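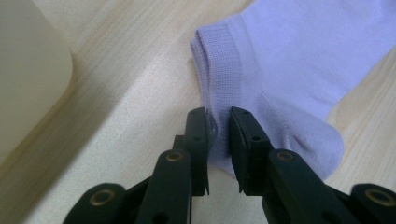 Lavender ankle sock on a light wood table

From: Janaka Biswas
To: Bandara knitters list
Date: Sat 7 February
Subject: Re: Shrinking after the first wash

> I washed the socks I made from the Cetetti yarn and they came out
> a full size smaller. The label says 20 degrees and I followed it.
> Is it the yarn or is it me? I still have four balls left and I do
> not want to waste them.

Dear all,

I do not think it is you. I had the same trouble in December with the same yarn, and I have since tried a few things.

First, please check what your machine does on the wool program. Mine is an old Vusgate and it spins at full speed at the end, even when I choose the gentle one. Now I stop it before the spin and press the water out in a towel.

Second, wash a small square before you begin to knit. I measure it before and after, and write both numbers in my notebook. It is boring work, but I lost two pairs before I learned to do it.

For the four balls you have left, I would cast on some 4 stitches more than the pattern asks and make the foot a little longer. If the recipient has wide feet, maybe use them for a hat.

Does anyone know if Dutimetti still sells the cotton mix, shade 999? The shop in my town has stopped ordering it, and I need one more ball to finish a heel.

With kind regards,
Janaka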